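Introdução à Metrologia Dimensional
Notas de aula — Unidade 8: acabamento superficial e serrilhado
Profa. Zinash Fikre

Leitura prévia: capítulo 3 da apostila, até a seção sobre filtros de perfil. Quem não entregou a lista de fevereiro pode entregar junto com a próxima.

8.1 Por que medir a superfície

Até agora tratamos de dimensão e forma: comprimento, diâmetro, circularidade, planeza. Uma peça pode estar dentro de todas essas tolerâncias e ainda assim falhar em serviço por causa do acabamento. Um eixo rugoso demais desgasta o retentor. Uma superfície lisa demais pode não reter lubrificante.

A superfície real é decomposta em três faixas, conforme o espaçamento das irregularidades: erro de forma (espaçamento longo), ondulação (intermediário) e rugosidade (curto). A separação entre elas é feita por filtro, e o valor do comprimento de amostragem (cut-off) precisa constar do relatório. Um Ra sem cut-off informado não será aceito nos trabalhos.

8.2 Parâmetros usuais

Ra: média aritmética dos desvios absolutos do perfil em relação à linha média. É o mais usado e o que menos informa. Perfis muito diferentes podem ter o mesmo Ra.

Rz: altura entre o maior pico e o vale mais profundo em cada comprimento de amostragem. Na prática corrente, calcula-se a média de cinco comprimentos.

Rsk: assimetria. Negativo quando predominam vales (superfície brunida), positivo quando predominam picos.

8.3 Texturas intencionais

Nem toda textura é resíduo do processo. O serrilhado (ou recartilhado) é feito de propósito, para melhorar a pega ou aumentar o atrito entre peças montadas. Os padrões comuns são o reto, o inclinado e o cruzado. O cruzado forma losangos, e a especificação indica o passo e o ângulo. 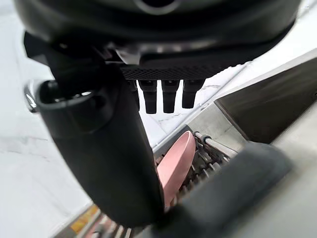 Figura 8.1 — Placa escura com textura fina em malha e, abaixo dela, pinos cilíndricos pretos de perfil escalonado.

Não se especifica serrilhado por Ra. O apalpador do rugosímetro tem curso vertical limitado e pode ser danificado em padrões profundos. Usa-se projetor de perfil ou microscópio de medição, e o diâmetro é verificado antes e depois da operação — o recalque do material aumenta o diâmetro externo.

8.4 Exercícios

1. Um perfil tem Ra de 0,8 µm e Rsk positivo. Ele é adequado para uma superfície de mancal? Justifique.

2. Calcule o passo de um serrilhado reto com 70 dentes em um eixo de 17 mm de diâmetro externo.

3. Explique a diferença entre comprimento de amostragem e comprimento de avaliação.

Os exercícios 1 e 2 valem nota. O laboratório desta unidade será na sala Negash; tragam a tabela de conversão impressa.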